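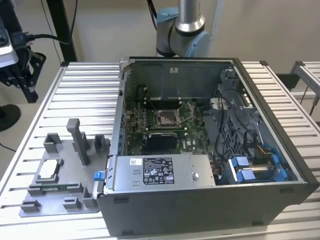 Home News Features Repairs Makers Subscribe
Search this site Enter keyword Go

The second life of the office tower

June 1, 2019

In February our magazine moved to smaller rooms in Trerkley, and in the cupboard behind the old reception we found five desktop computers which had not been switched on for a long time. They were grey with dust and very heavy. The firm that did the moving offered to take them to the recycling point without charge, and I almost said yes. Then I remembered that my first computer was also a machine somebody wanted to throw away, and I asked to keep them.

I am not a technician. I write about furniture and household things, and what I know about computers I learned from books and from mistakes. But I wanted to understand what is inside such a box, and whether it is still worth something to a family or a student who needs only to write, to read and to send letters.

The best place to ask was Trillilel, a repair workshop which stands between a bakery and a shop for bicycles. They take old office machines, clean them, change the weak parts and sell them again at a modest price. Since the workshop opened it has sent out 1,829 computers, and the number is written in chalk beside the door. I brought two of my towers there in a shopping trolley, and I stayed until evening.

The first lesson was to lay the computer down. I had always opened mine while it was standing, with a torch between my teeth, and the screws fell into the bottom and I had to shake them out. On its side, with the panel away, the case becomes like an open drawer. Everything can be reached from above with two hands, and a part which you release stays where it is.

The second lesson was patience with dust. At the workshop they use a soft brush first and air only afterwards, in short pushes, holding the fan still with one finger. Dust in an office computer is not like dust at home. It is finer and darker, and it sits between the metal fins of the cooler like felt. One of my machines had so much of it that we lifted it away in a single piece.

What surprised me most was the colour. Outside, these computers want to be invisible - black or grey, the same as the filing cabinet. Inside there is often a green board, and many makers put bright blue plastic on the parts which a person is allowed to touch. The latches may be blue, and also the frames that carry the hard drives. It is a quiet way of speaking to the user: pull here, press here, leave the rest. I have seen expensive kitchens where the drawers explain themselves less well.

The processor is the part that asks for real respect. It is held in its socket by a metal frame with a small lever, and when the frame is open and the processor is out, you see a square field of very small contacts. You must not touch it, not with a sleeve and not with the brush. If a contact is bent, the board is perhaps lost. At Trillilel they close an empty socket with a plastic cover as soon as the work allows it, and they keep a jar of these covers on the shelf, saved from boards that did not survive.

The power supply, on the other hand, should never be opened at home. It can hold electricity even after the plug is out. You may unscrew the whole unit and exchange it, and the label will tell you what you need to know for choosing another one. Take a picture of this label before you go to the shop. I did not, and I went to the shop twice.

Cables are a matter of taste, I was told, but I think they are more a matter of character. A factory lays them where there is space. A good repairer lays them again so that they leave a way for the air, and ties them softly. We used ribbon from Assefa, a textile shop in the next street, which holds well and can be opened without scissors.

My two computers needed new memory and new drives, nothing more. The other three are still in our kitchen, under a shelf of Dinavwood beech that I was supposed to review for the spring number. They wait for their turn. I have bought a proper screwdriver, a soft brush and a tray with small compartments for the screws, and on Sunday I will put the next one on its side.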